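The Inventory of the Prasertsri Kitchen

Section One: Appointment

In February the Residents' Office of Braler House instructed Ms Jurgita Dzene to prepare an inventory of the kitchen on the upper floor. The kitchen had belonged for many years to Mr Wichai Saithong, who had moved to his sister's home on the coast and had asked that his belongings be recorded before the next tenant was admitted.

Ms Dzene had completed 231 inventories for the Office and expected to spend 40 minutes on this one. She was supplied with a form, a key and a letter from Mr Saithong, which she was directed to read before touching anything.

The letter was short. It stated that the saucepan was to be kept with the kettle, that the green pot had been his wife's, and that the glass lid should on no account be given away by itself. "A lid that is parted from its pan," he had written, "will be thrown out by the first sensible person who finds it."

Section Two: The Stove and Its Surroundings

The stove was electric, white, with four coil burners. Ms Dzene entered it on the form under Fixed Items. Under Vessels she entered the black saucepan and the blue kettle on one line, in accordance with the letter, and the dark green pot on the next. 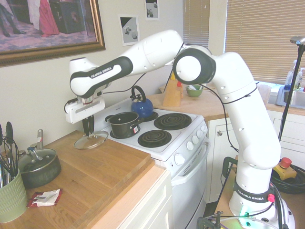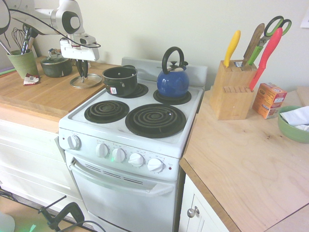

Section Three: The Matter of the Lid

The form allowed one line for each article and made no provision for lids. Ms Dzene considered the question for some time. She then telephoned the Office and was put through to Mr Wiroj Meesuk, who advised that a lid was an accessory and need not be entered.

Ms Dzene asked what became of articles that were not entered.

Mr Meesuk said that they were cleared.

She thanked him and replaced the receiver. On the line for the saucepan, in smaller writing, she added the words "complete with lid of clear glass". As there was still a little space, she added "not to be separated", and initialled it.

Section Four: Receipt

The inventory was accepted as number 714. The incoming tenant, Ms Wanpen Rattanakul, signed each page at the kitchen counter, and paused at the second.

"Who asked for this to be written?" she said.

Ms Dzene replied that it was the wish of the previous occupant.

Ms Rattanakul read the line once more. Then she signed beneath it and asked whether there was any tea.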